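Workshop notebook, Sturham, back bench
February 2018

Keys and hooks. Writing this up in one go because the notes are on four scraps of paper and one of them is already gone.

Background for Marwan, who was away. The key box by the side door has been a mess since we took over the second storeroom. Every key went on whatever hook was free, the hooks were numbered for the old layout, and the list taped inside the lid was in Fouad Kassab's handwriting from before he moved to the Gotasdale shop. Last month Bilal lost most of a morning looking for the key to the solvent cabinet. It was on the hook marked "gate."

Decided to stop patching the old box and start over with colored tags. One color per area, area name on the label, same color on a strip of tape by the lock. The tape matters more than I thought it would. People look at the door first and then at the keys.

Color list as agreed with Bilal and Toshio:

Yellow: front door and shutter
Green: yard gate
Dark blue: storeroom one
Turquoise: storeroom two
Royal blue: tool cages
Magenta: paint and solvent cabinet
Red: electrical cupboard

Toshio objected to having two blues and a turquoise together, and he has a point. In the hallway with only the one lamp on, dark blue and royal blue are hard to tell apart. We don't have other colors. For now the written label has to do the work for those two. If we reorder, ask for orange and white.

Labels: pencil smears, ballpoint skips on the coated paper. The fine black marker is fine if it is left alone for a minute before the insert goes back in. Block capitals only. Fouad Sleiman's first try was in joined-up writing and Bilal read "cages" as "gages," then went looking for the gauges.

Sorting. Tipped the whole box out on the bench and tried each key in each lock we own. Slow, but I don't see another way. Found:

- two copies of the front door key, both good
- three keys for the yard gate, one bent, thrown out
- one key for storeroom one, no spare
- a cage key that turns only if you pull it back a little before turning
- a set of five keys that fit nothing in the building

The five are in an envelope in the office drawer, marked UNKNOWN. Marwan, please look at them before May. If you don't recognize them either they go in the metal bin.

Split the good keys into a working set on one big ring and the spares, which go in the locked drawer. Used the large hoop from the Skuva sample pack for the working set. Its clasp is stiffer than the old split rings and I prefer it. No broken nails this time.

The other half of the job was where to hang the set. The old box is staying for padlock keys and the van. For the main ring we wanted something on the table by the door, where it can be seen from across the room and where you notice it's missing. Toshio brought in a white jewelry stand from home, a post with side branches and a tray at the bottom. 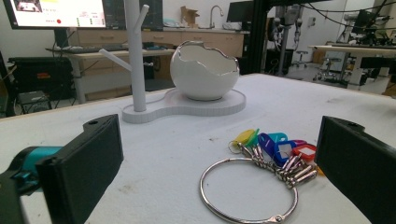

Tagged ring and stand on the white table.

Notes on the stand after a trial:

The long branch is the one to use. The ring goes over it easily and there is room for your fingers behind it. The short one near the top slopes up, so nothing slides off, but you have to lift the ring quite high and the tags catch on the post on the way down. Left the short branch for single keys.

Weight. The full ring pulls the stand toward the long side. It did not go over when I hung it gently. It did go over when Bilal hung it the way Bilal hangs things. Put a steel offcut weighing 300 g in the tray on the opposite side, and after that I could drop the ring on from a hand's height without trouble. The offcut slides when the table is bumped. Should be stuck down. Double-sided tape first, and if that lets go, a spot of epoxy, but ask Toshio before gluing anything to it.

Tray. Useful for the bits people empty out of their pockets, which is exactly what I don't want. By the afternoon it had a drill bit, a receipt and two washers in it. Rule for now: keys and the weight only. I'll see how long that holds.

Table. The top wants a wipe. Tried dish soap on the gray smudges at one corner and most of them came up. The scuffs are in the surface and will stay. Not worth repainting for this.

Sign-out. Talked about it with Fouad S. and Marwan on the phone. Fouad wants a sheet with name, time out, time in. Marwan says we tried that with the van and it lasted a week. Compromise is a strip of whiteboard on the wall behind the stand, where you put your initials if you take the ring out of the building. Nothing if you only walk down the hall with it. Whiteboard strip is cut, 210 mm wide, needs drilling at both ends. Screws are in the Saliba tin.

One thing that came up while trying the locks: the padlock on storeroom two is worn and opens with a hard tug. I've swapped it for the one off the old bicycle cage. The key on the turquoise tag is therefore the new one. If anybody has an old copy on their own ring it won't work, please hand it in.

Also the latch on the solvent cabinet is fine, the lock is fine, but the door has dropped on its hinges and you need to lift it to turn the key. Bilal thought he had the wrong key because of this. Hinge screws tightened, slightly better. It wants longer screws or a shim under the lower hinge.

Still to do:

Get a spare cut for storeroom one. Two if the shop does them cheaply.
Tape strips on the cages and the electrical cupboard (other doors done).
Stick down the weight.
Hang the whiteboard strip.
New list for the lid of the old box, typed this time, with a copy in the office.
Tell Gotasdale that the yard gate key they hold is still good, they keep asking.

Toshio asks whether we should number the tags as well as label them. I'd leave it. We had numbers before and the list went out of date the first time somebody moved a lock. Could be wrong about this, so if you want numbers, write it below with your initials and we'll talk about it when the spares are cut.

B.M.: no numbers. But can we get a bigger hook for the van key.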